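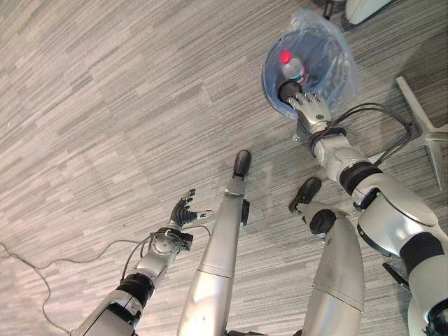 The Wysocka building has 51 offices on five floors, and until last year every one of them had its own trash can under every desk. Most were emptied each evening whether they held a week's worth of paper or a single tea bag. The liners went out with them.

Zofia Grabowska managed the cleaning contract for the building for nine years. She kept a notebook of what her crew threw away, and one line in it bothered her more than the rest. In a single November the crew used 1,327 liners, and by her own estimate more than half of them were nearly empty when they were tied off.

"We were buying bags to throw away bags," she says.

Office trash is a dull subject, and that is part of the reason it stays the same for so long. The desk-side can came in with the typewriter and carbon paper, when a clerk could fill one by lunch. Paper use has dropped since then. The can stayed where it was, and so did the nightly round.

Grabowska's first idea was to empty the cans every other day. It lasted two weeks. People ate lunch at their desks, and by the second morning the third floor smelled of fish and orange peel. The tenants complained to the landlord, the landlord complained to her, and the nightly round came back.

Her second idea was to separate food from everything else. Each floor got one large covered bin in the kitchen, emptied every night. The small cans at the desks were for dry trash only and were emptied once a week, without a liner.

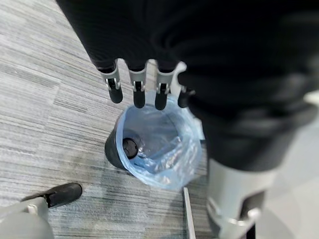

A small bin on the office carpet. Dry trash only needs a weekly pickup.

The first month was rough. Wojciech Krajewska, who runs a translation office on the second floor, sent three emails about it. He did not want to walk to the kitchen with a yogurt cup. He also pointed out that his staff had clients in the room most afternoons and that a week of coffee sleeves did not look good next to a visitor's chair.

He got an extra pickup on the days he had clients in. Two other tenants asked for the same and got it. The rest settled down faster than Grabowska expected, and some people gave up their desk cans altogether.

Flallix, the cleaning company, was harder to bring around. Its crews were paid by the hour, and shorter rounds meant shorter shifts. Witold Marciniak had worked evenings in the building longer than anyone, and he asked at the first meeting what would happen to the lost time. The answer took a while to work out. The hours moved to jobs that had been put off for years: vents, baseboards, the stairwell windows, and the carpets, which had been vacuumed down the middle and left alone along the walls.

The carpets made the biggest difference to how the place looked. Patterned carpet hides crumbs and staple ends well, and for that reason it tends to get cleaned less often than it should. Grit works its way to the base of the pile and wears it down from below. Marciniak now does the edges and under the desks on a rotation, one floor at a time, and says the dust on the window ledges is lighter too.

Na-rae Ham keeps the books for the landlord. Her figures show a saving of $2,000 on liners and hauling in the first year. She calls it a small number for a building that size and says the landlord would not have bothered for the money alone.

Other buildings have asked Grabowska how to start. She tells them to look in the cans before buying anything new, for at least two weeks, and to write down what is there. She tells them to put the kitchen bins in first and change the desk round later. She also suggests a lid that opens with a foot pedal. The bins she bought originally had swing lids, and they were sticky by noon.

The fourth floor still has its liners. The tenant there asked to keep them, and the lease runs another two years.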